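Goris Küchensimulation: Datenkarte

Stand: 2021-02-14
Anbieter: Goris, Standort Workildale
Paketname: Bevan

Kurzbeschreibung
Bevan ist ein Datenpaket mit simulierten Küchenaufgaben für das Training und die Prüfung von Robotersteuerungen. Es wird als Archiv ausgeliefert und läuft ohne eigene Hardware. Die Lizenz gilt pro Arbeitsgruppe, nicht pro Rechner.

Umfang
2641 Episoden, davon 300 als Prüfmenge zurückgehalten. Die Prüfmenge liegt in einem eigenen Verzeichnis und darf nicht ins Training einfließen. Jede Episode enthält Bilder, Gelenkwerte, Greiferzustand und eine Anweisung in englischer Sprache. Tiefenbilder sind separat erhältlich.

Aufgaben
Greifen und Ablegen, Türen und Schubladen, Bedienen von Armaturen. Beim Greifen und Ablegen wechseln Lebensmittel, Geschirr und Zielort. Die Küchen unterscheiden sich in Grundriss, Fronten und Arbeitsplatten.

Installation
1. Archiv entpacken, benötigt werden mehr als 1070 GB freier Speicher.
2. Pfad in der Datei pfade.cfg eintragen.
3. Prüfskript starten. Fehlende Episoden stehen danach im Protokoll.

Ansicht im Betrachter
Der mitgelieferte Betrachter spielt Episoden einzeln ab. Die rote Kugel markiert den Endeffektor und lässt sich in den Einstellungen abschalten. Für Bildeingaben beim Training empfehlen wir die Fassung ohne Markierung.

Spüle mit Doppelbecken, der Maiskolben liegt auf dem Teller im rechten Becken:

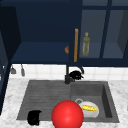
Bekannte Einschränkungen
Flüssigkeiten werden nicht simuliert. Glasscheiben wirken je nach Blickwinkel trüb. Version 4 des Betrachters liest Archive von vor November nur nach Umwandlung mit dem Skript im Ordner werkzeuge.

Support
Anfragen bitte mit Episodennummer und Protokoll an den Vertrieb Skernstead. Für Testlizenzen gibt es keinen Support.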